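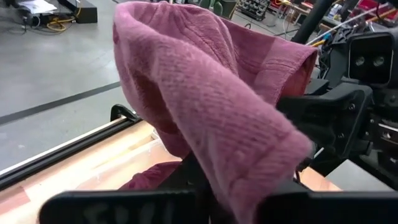

**cundach_attic** wrote:
How do you all store fuzzy pink stuff so the nap doesn't go flat? I've got a mauve top with a brushed, ribby feel and I hate folding it!

**stotismont55** wrote:
Clear bins, always. I curl soft things into a U and lay them in, no hard creases. Mine go two to a bin, pink on the bottom and dark gray draped over it.

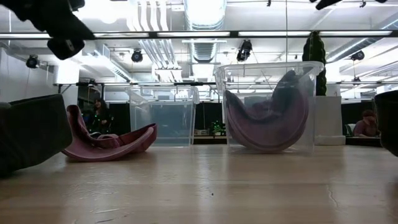
Then I leave one bin empty for whatever comes out of the laundry next. Works great for me (I've done it this way since July).

**Andrade40** wrote:
Disagree, sorry. Gray lint on dusty pink is a nightmare. One color per bin.

**stotismont55** wrote:
Never had a problem, but I wash the grays separately first.

**cundach_attic** wrote:
Ok, trying the U thing tonight. Are the Ukard bins any good?

**Andrade40** wrote:
Lids crack. Skip them.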